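The gripper that comes with its own sermon

By Booker Tran
13/10/2019

I have been lent a pair of plastic-looking hands and a subscription, and I have been asked to have an opinion about them. The hands are the Flendach kit: a black gripper on a white base, made to be held by a person, so that the person can do chores the way a robot would and the robot can learn from it later. The subscription is the part Flendach would like me to talk about less.

Let me be fair first and get it over with. The grippers are good. They sit nicely in the hand, the fingers give when you press on something hard and close up neatly when you don't, and I never once had to look for the manual, which was lucky as I had already lost it. Compared with the Alcantara set I tried in February, which pinched my thumb twice and came with a cable that seemed to have been cut for a taller household, it is a pleasure to use.

What I object to is the brochure. It promises that anybody can "teach a robot at home, in an afternoon". I have taught things at home in an afternoon, mainly children and one dog, and I know what the phrase is worth. You do not teach anything in an afternoon. You fold a cloth. Then you unfold the cloth and fold it again, a little to the left. By the time you reach the suggested 40 folds you have strong views about cloth, and by the end of the full course, which Flendach puts at 400, you have begun to fold things in shops.

None of this is the fault of the kit. Repetition is the job, and the people who do it for a living know that perfectly well. I only wish the firm would say so on the box. A rowing machine does not claim to be a boating holiday.

Then there is the money. The kit costs 900 pounds, which I can just about defend if I stand well back from my bank statement. For this you get the grippers, a case, and a month of what is called the Kerkcombe plan, under which your recordings are sent off and checked. When the month is up you pay again, and if you don't, the recordings you have already made sit in a sort of waiting room where you can see their names but not open them. I asked the helpdesk whose folding it was at that point. They were very polite and sent me a link to the page I had been reading when I thought of the question.

Checking is where the service ought to earn its keep, and now and then it does. It noticed that I had started closing the fingers too early, and it was right. It also turned down a batch of mine for "hesitation". I had hesitated. I was wondering whether this was a sensible use of a grown man.

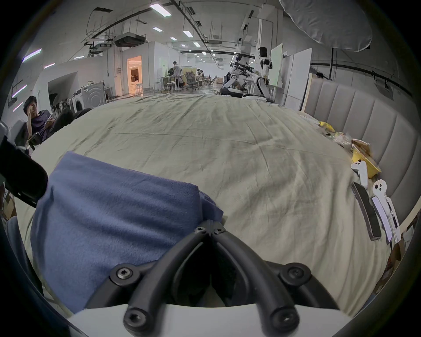 The other thing I would change is the list of tasks. Cloth, bowl, cloth, packet, cloth. Whoever wrote it lives in a very calm house. My own home contains fitted sheets, a drawer that has to be lifted before it will open, and a saucepan lid that belongs to no saucepan. If the robots of the future are to be any help to me they will need to have met these things, and there is nowhere in the plan to put them. You may suggest a task, and Flendach will consider it. I suggested the drawer. It is being considered.

I did lend the kit to my neighbours in Diltcombe for a weekend, on the theory that I might simply be bad-tempered. They liked it more than I did. They also stopped sooner, and I think the two facts are connected. For an hour it is a fine toy: you pick up a sock with great ceremony and put it down with more. It is only when somebody expects the sock to be useful that the shine goes.

So should you buy it? If you run a lab or a workshop and need a lot of handling recorded by several people, yes, and try to haggle over the Kerkcombe plan before you sign, as the price seems to soften when you mention Alcantara. If you were hoping to come home one evening and find the washing put away, keep your 900 pounds, or give a little of it to a teenager. You will still have to show them how it is done, and they will hesitate too, but they can usually manage the drawer.

The review kit goes back next week. I have packed the grippers in their case and folded the cleaning cloth on top, a little to the left.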